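10 August 2022 — by the audio desk, Cloltstead
Filed under: Faith & Public Life / Podcast notebook

Second edit of the episode on Sunday trading and the rest day. The raw talk is 56 minutes, and I want it at 27. I removed the long part about the old council vote, because the guest repeats it better near the end. The Lukoševičius microphone again gives a small hum on the left channel. I lowered it with the filter but did not remove it completely.
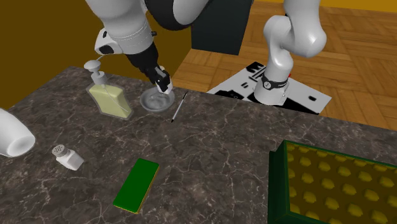 Upload and sound level

Livemov refused the first file. The second one went through at 1215, after I made the title shorter. Please keep the psalm reading without music under it — two listeners wrote that they could not follow the words last time.

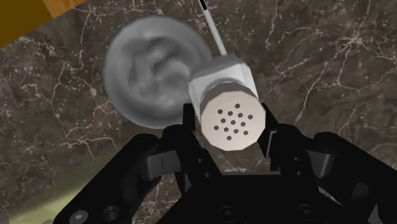

The introduction still says "our churches", and I would prefer "the churches in this town", as Steltutance will also share the episode and their people are from many places. To do: ask the guest if we may quote his letter, write the summary (maximum 400 characters), check the hum with another cable.

Last updated: October 2022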